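Section 4: Sorting and tagging the keys

If you've followed me through the first three sections, your key cabinet is up on the wall and level, and the hooks are in. Now comes the part I like best, which is getting that awful jar of keys tagged and onto rings so the cabinet has something to hold. I do this every April at Kilwood, where we rent out storage units and a handful of small apartments, and I've gotten it wrong in most of the ways there are.

What you need

A hard, flat surface with good light
Plastic key tags in several colors (the Bavow cabinet ships with a bag of 25)
Small split rings for single tags, plus a few large ones
A fine permanent marker
The key log from the back of this guide
A letter opener or a dull butter knife, for prying

Caution: Split rings are hard on fingernails and the cut end can scratch you. Use the knife.

4.1 Pick your colors

1. Decide what each color stands for before you open a single ring. I go by type of lock - green for outside doors, yellow for storage, and the pale minty green for mailboxes and odds and ends. Write it on the first page of the log.

2. Put a label in each tag that takes one. Use the hook number from your cabinet and leave off the street address! If somebody finds your key in a parking lot, you don't want the tag telling them where to go.

Note: Green and mint look a lot alike in a dim hallway. If that bothers you, swap one of them for red or blue now, while it's easy. I keep both out of stubbornness and because I bought way too many mint ones.

4.2 Make up the small sets

3. Try each key in its lock before you tag it. I know, it's a lot of walking. Do it anyway, and put the ones that don't fit anything in an envelope marked with the date you gave up.

4. Open the small ring with the tip of your knife, feed the tag on first, then the key. Keep turning until both have gone all the way past the end of the wire.

5. Tug on it. A ring that's been stretched too wide won't close up again, so toss it and take a new one.

6. Lay each finished set flat with some space between it and the next. Piles are how I ended up with two front door keys on one tag and none on the other, and I didn't catch it until a tenant called.

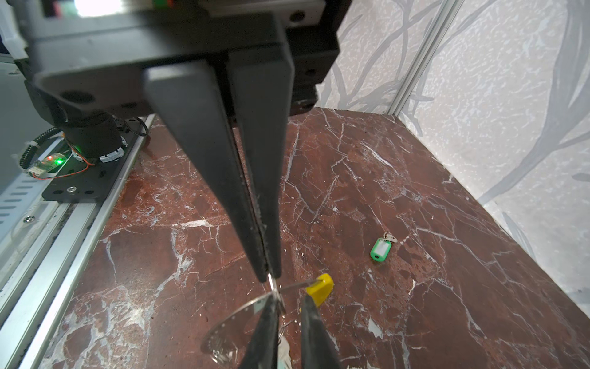 A green tag with its white label and a small key, and a bigger ring of keys with a yellow tag.

Note: The larger rings are for keys that always travel together. Ours has the storage keys on it. Anything you lend out one at a time should stay on its own little ring.

4.3 Check before you hang

7. Go through the sets with the log open next to you. Read the tag, find the line, put a check mark by it. The Taston log sheets have 23 lines to a page, so I stop at the bottom of each page and stretch my back.

8. Look for any tag that has a ring but no key. It's easy to put a ring on a tag, get up to answer the phone and come back thinking that one's finished. Set these to one side and find the missing key before you go any further.

9. Do the same for keys that share a ring. If two of them look identical, hold them together up to the light and compare the teeth. Duplicates can stay together, but mark the log so you know you've got a spare.

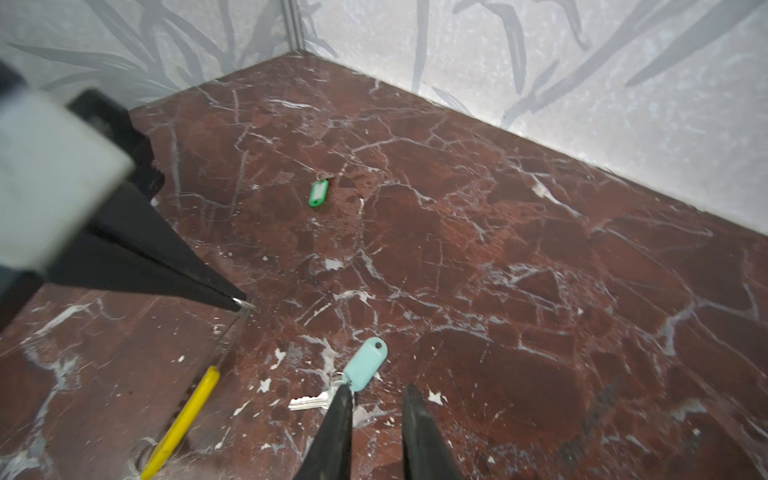
4.4 Joining tags

Sometimes one ring needs two colors. Our laundry room set opens an outside door and the supply closet behind it (the closet has a Salminen padlock, so it counts as storage to me). You can write all that on one tag in tiny letters, or you can do it my way.

10. Choose a ring large enough that both tags can swing freely. If they jam up against each other the holes will wear through - ask me how I know.

11. Thread on the first tag, slide it around, then thread the second. Order doesn't matter much. I put the color I'll be looking for most often nearest the keys.

12. Enter both colors on the same line of the log, with a plus sign between them. 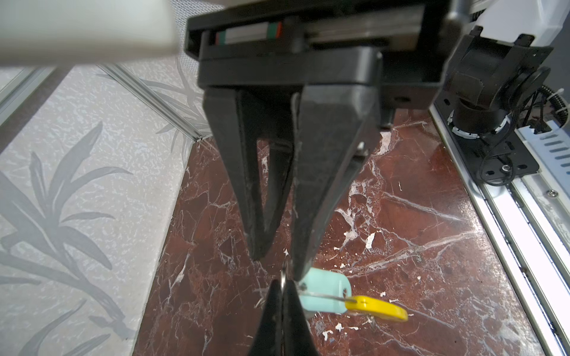
One reader wrote in to say that she gave up on two tags per ring after a year, and now uses a single tag with a stripe of nail polish for the second color. It holds up well, she says, as long as you let it dry overnight and don't use the glittery kind. I may try that on the next batch.

4.5 Hang and lock

13. Hang the sets by number, starting at the top left. Rings go over the hook, tags face out.

14. Lock the cabinet, take its own key out and keep it somewhere else. Its spare goes somewhere else again.

Caution: Don't hang the cabinet's spare key inside the cabinet. I had to pay a locksmith for that one.

Go on to Section 5 for the sign-out sheet.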